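Equipment planning, second progress report
Period ending January
Prepared for the Drevero capital fund by Tudor Coman

Summary

We have spent 30 percent of the planning allowance and have not placed an order. I recommend we keep it that way until the points under "Open questions" are settled. The earlier report suggested we would be ready to commit to a full picking cell by now. I did not write that report and I would not have put it so strongly.

What was done

Vendor visits are finished. Plasteck and Lynch both sent written offers. Dikow sent a brochure and a price "on request," which I have requested twice. The two written offers can't be compared line by line. Plasteck includes installation and leaves out the gripper. Lynch includes a gripper and leaves out fencing, training and the second year of support. Once those are added back, the gap between them is much smaller than either salesman told us it would be.

We also started bin trials with wooden blocks on the bench. The point of the trials is to find out what we would need to buy besides the arm, because that is where the first budget was thin. It had one line for "accessories." I have since split that line into cable management, end-of-arm tooling, bins, fixtures and spares, and every one of them came out higher than its share of the original figure.

Cabling is the one I would draw your attention to. With a KUKA arm reaching down into a shallow bin, the cables at the wrist go down with it, and they hang right where the picking is done. A proper dress pack is a separate item in both offers and optional in both. I don't consider it optional.

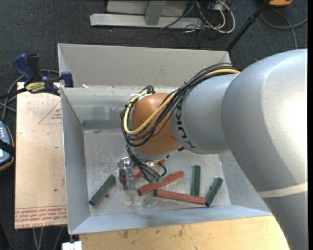

Yusri Chong disagrees with most of the above and asked that it be noted. In Yusri's view the accessories can be bought piece by piece out of the running budget, the trials have already told us enough to choose an arm, and each month of waiting costs more than a dress pack ever will. Yusri would sign the Lynch offer now and argue about fencing later.

I have some sympathy with this. The running budget, though, is already spoken for through the summer, and "later" was also the plan for the conveyor, which is still on last year's list.

Trial results

Our target for the trials is 100 picks in a row with no one stepping in. The longest run to date is 126 attempts with 3 stops, so the target has not been met in the form we agreed on. Plasteck has offered to count it as met. I would ask the fund not to. I would also point out that painted blocks are easy parts, and that our real parts are shiny and come tangled.

Spending

All money spent so far has gone to travel, bench materials and the outside safety review. The review is paid for but the written version has not arrived. Nothing has been paid to any vendor, and no deposits are due.

Open questions

Who pays for the electrical work on the east wall. Facilities says the project does, and the project budget says facilities.

Whether support prices are fixed after the second year. Lynch says yes by phone and has not put it in writing.

Whether we need a second bin station at all. It was added after a vendor demonstration and I can't find a production figure that supports it. Taking it out would free up enough to cover the tooling.

Next period

Repeat the trials with real parts, get the Dikow price or drop them, and send both remaining vendors the same one-page list so the offers match. I am asking for no new money this period, only that the order deadline be moved to the end of the next one.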